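Consumer Claims and Evidence
Handout 5: Does the cloth do the cleaning?

Read this before the seminar. Bring one advert, leaflet or packet that makes a cleaning claim, and be ready to defend it or take it apart.

Last week we looked at what "kills germs" means on a bottle of spray. This week we drop the spray and look at the cloth. Sellers of microfibre have spent years telling us that their cloths clean with water alone, last for hundreds of washes and leave nothing behind. Some of that may be true some of the time. I would like you to find out how much work "may" and "some" are doing in that sentence.

1. What the claim says

Take the leaflet from Grolberg, copied for you in the reading pack. It says the cloth "removes more dirt than ordinary cotton". More than which cotton? A new tea towel, an old vest, a bar cloth boiled to death? Was it wet, and how hard did anyone press? The leaflet doesn't say. A comparison with the other half missing can't be checked, and I suspect that is why so many of them are written that way.

The usual explanation is that split fibres are very fine, so there is more surface to pick up dust and grease. As a mechanism it is reasonable enough. But a good mechanism is not a result. Plenty of things ought to work and then do very little in a real kitchen.

2. The Maddocks trial

Glenys Landeg's write-up of the Maddocks trial is the best thing in the pack, which is faint praise. Her team wiped 459 test tiles, half with microfibre and half with cotton, and scored each tile by eye. The microfibre tiles came out cleaner. Note three problems before you get excited:

The people scoring the tiles had also done the wiping, so they knew which cloth had been used.

All the microfibre cloths were new. The cotton ones were "from stock".

The dirt was a mix of cooking oil and soot. Fine if your house is a chimney.

Landeg admits the first of these in a footnote and is silent on the other two.
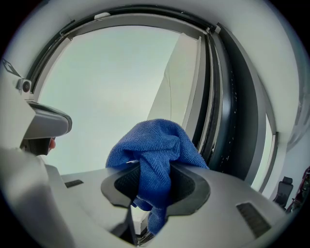 Fig. 1. Bright blue microfibre cloth, bunched. Note the looped texture and fine diagonal ribbing.

3. How long does it last?

Skinden say their cloth is good for 796 washes. I distrust a figure that exact. Did one cloth fail at wash 797? Did they stop because it was December and the machine was needed? And what counts as failing - a hole, a frayed edge, or a drop in how much it picks up? A cloth can look perfect and have been useless for months.

Gruner are vaguer and promise "years of use". At least nobody could mistake that for a measurement.

Toivo Hämäläinen makes a related point in his short paper, which you should read twice. He washed cloths with and without fabric softener and found that the softened ones picked up less dust. He used 14 cloths in all, so treat it as a hint. Still, he says how he washed them, at what heat and with what, and you could repeat it at home for the price of a packet of cloths.

4. For the seminar

Pick one claim from your own packet. Write down what would have to be measured to support it, who would do the measuring, and what result would make you give the claim up. If no result would, say so.

Do not tell me that your cloth works because your gran swears by it. Mine swore by newspaper and vinegar, and her windows were streaky.

Reading: Landeg, all of it including footnotes. Hämäläinen, all. Skinden and Grolberg leaflets, skim.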